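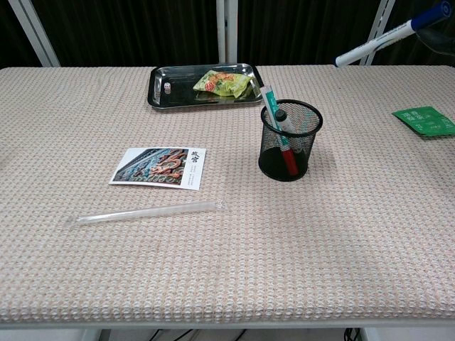 Plomerberg tinkerers promise a robot that tidies desks

Members of the Plomerberg shared workshop say their home-built arm, called Riltov, will be clearing desks by January. It has taken 300 evenings so far. Pramila Dubey, who wrote the control software, says picking up pens is "the easy bit". Her fellow member Tín Triệu is less sure, and so are we. The group has published no success rate, and its last deadline passed in May. A public trial is planned, with no date given.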